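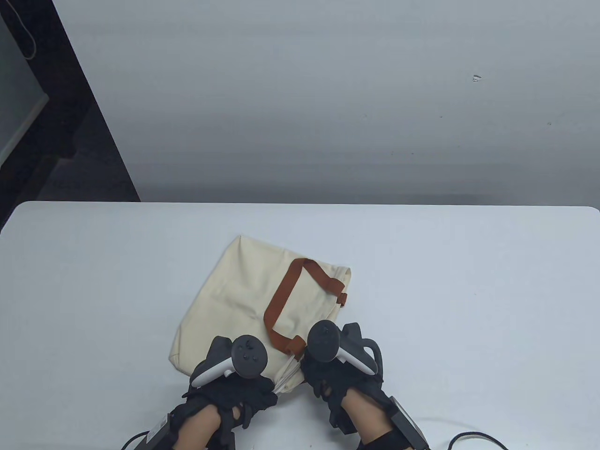

Gridine Publishes Results of Glove and Controller Comparison for Hand Tracking on Soft Goods

2020-02-10 -- Gridine today released results from a bench comparison of two hand-tracking setups used to record manual handling of fabric items. The work was carried out with Virker, which supplied the test bench and the item set.

The first setup pairs a fabric glove with a VR hand controller strapped to the back of the hand and a cabled module at the wrist. The glove reports finger position; the controller reports where the hand is in the room. The second setup uses the same gloves with the Jaiswal optical marker plate in place of the controller.

Operators worked at a plain white table and handled 26 items, among them canvas tote bags, pillowcases and folded towels. Tasks included gripping a gathered edge, opening a bag and lifting it by the handle. A total of 238 trials were kept for analysis, 118 with the controller setup and the remainder with the marker plate.

Tracking loss was less frequent with the controllers, mainly in tasks where both hands worked close together over the fabric. The marker plate was lighter and gave a steadier reading when the hands were still. Operators reported more wrist fatigue with the controllers. Cable routing affected both setups, and Gridine now recommends leading the right cable away across the table surface.

"Bags are a hard case, as the fingers disappear into the cloth," said Ubaldo Russo, test lead at Gridine. "The glove handles that part. The open question was what to put on the back of the hand, and for two-handed work we will stay with the controller."

Gridine will use the controller setup to record demonstrations for the Piketti two-arm gripper, with recording to begin in March. The mounting drawings, strap dimensions and calibration procedure -- version 2 for both setups -- are available on request.

Press contact: Gridine, Test and Measurement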